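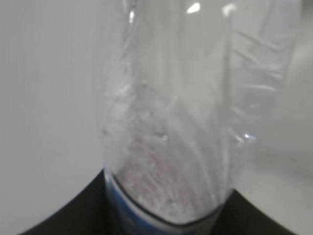
So the summer robotics club finally has a pick-and-place demo on the calendar, and I have spent way too many evenings thinking about plastic bottles. If you'd told me in January that I'd have opinions about bottle walls, I would have laughed!

Quick catch-up for anyone new. We're building a sorter for the student showcase, and our team is called Puken (long story, not a good one). Our rivals across the hall are Hendeck, and they picked wooden blocks. Smart. We picked recycling, which sounded great at the planning meeting and means that everything we grab is crinkly, see-through and a slightly different shape every time.

Clear bottles are the worst of the bunch. The wrist camera gets in so close that all it has to go on is creases and little white glints, and our detector keeps falling for the glints. Troels Ladefoged rewrote that part over the weekend so it hunts for the colored band first and works upward from there. A nice solid blue is so much easier than a wall of wrinkles! Of course that does nothing for a bottle with no label, but we'll worry about those later (he says later, I say never).

The other headache is squeeze. Celeste Leitão has been running the grip tests in sets of 15, and she keeps a notebook with columns for slipped, crushed and fine. We started with the force set at 30 on our homemade scale and the poor bottles folded right up. She's been coming down a notch at a time – very patiently, I might add – and I've been the person fishing things off the floor. My big technical contribution.

I did get to write the bit that makes the arm pause before it lifts, and I'm weirdly proud of it. It's six lines. Two of them are comments.

Next session we're back in room 204, and I still have to fix the cable that snags when the wrist turns all the way over. If you have empty bottles at home, please bring them, caps on or off, and don't bother smoothing them out.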